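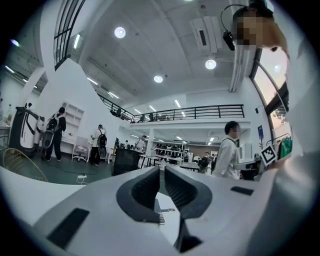

Two jaws with ribbed inner faces and, at upper right, a wearer's headset.

Vastumlow Seasonal Home Program
Progress report to the Lemier fund, covering work through February

1. Status

The program produces low-cost decorating guides for renters and first-time homeowners. Each guide covers one surface in the home, such as a mantel, an entry shelf or a front door, and lists materials, tools, steps and storage. The work is on schedule. Of the 60 guides in the plan, 15 are finished and posted. Two more are written but have no materials list yet.

2. Spending

Spending to date is $3099, all of it on supplies and printing. Ribbon, floral wire and plain grapevine wreath forms were the largest items. Gulell supplied the wreath forms in one order, which lowered the unit price but left us with more of the small size than the guides call for. The surplus will go into the spring door series. No money has been moved between budget lines.
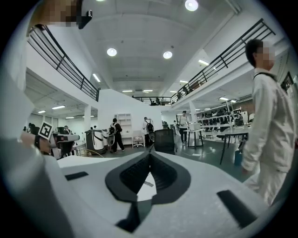 3. Changes to the guides

The fall mantel guide was rewritten after readers reported that the garland slid forward on painted shelves. The new version replaces putty with removable hooks set on the underside of the shelf – the hooks hold and leave the paint intact. The candle step now calls for battery candles only. Liyanage, our print shop, has the corrected pages, and the old file has been taken down.
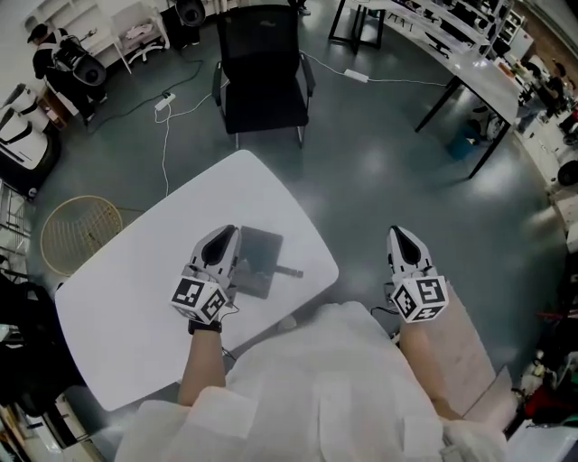 The spring table guide is the next item due. It covers a centerpiece, place cards and a runner for tables without a cloth. The draft assumed a long rectangle with square corners, and the runner measurements do not carry over to other shapes. A white table with rounded corners, like the one above, needs a shorter runner with no overhang at the ends, and the centerpiece should be low enough to see across. Both layouts will be in the final text, with separate cutting sizes.

4. Open items

Storage instructions are missing from the wreath guides. The paper flower template prints too small on letter paper and has to be redrawn. We request approval to use the remaining ribbon allowance for table linen. The next batch of guides goes to Liyanage once the linen question is settled.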